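The Cartoon That Won't Leave My Living Room

I was 17 when I first saw Remik, and I laughed so hard my brother came in to check on me. Two mice, one broken elevator, a pigeon named Pal who thinks he's the building manager. That's the entire show! Each episode runs just 5 minutes, and I've now watched all 20 of them more times than I'd like to admit to my dentist (he's a fan too, by the way).

Brijesh Bisht drew the first 4 episodes at his kitchen table, with his old school friend Lalit Rajput doing every single voice, even the elevator. You can hear Lalit running out of breath in the chase through the laundry room, and they kept it in. I love that so much.
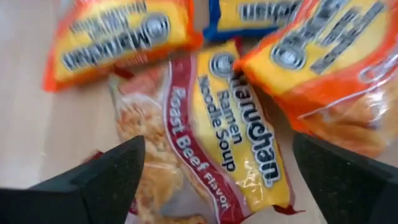

Do you have to watch the episodes in order?

Start anywhere you like, but save "Pal Gets a Hat" until you've seen the one with the flooded lobby, or you'll miss the best joke in it.

The backgrounds deserve a whole article of their own. Brijesh painted the town of Nernier in watercolor, all crooked roofs and pink evening skies, and then let the mice run straight through it in thick black ink. Pause it on any street and look at the shop signs. There's a bakery called Vastent that changes its opening hours in every episode, and the fan page keeps a full list! 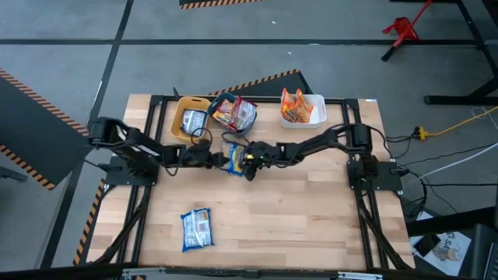 My own favorite is the bridge, which turns up at the end of the snow episode with one tiny lamp lit on it. Lalit hums the closing tune there, a little off key, and Pal falls asleep on the railing. New episodes are planned for February, and I've already told my brother the couch is taken.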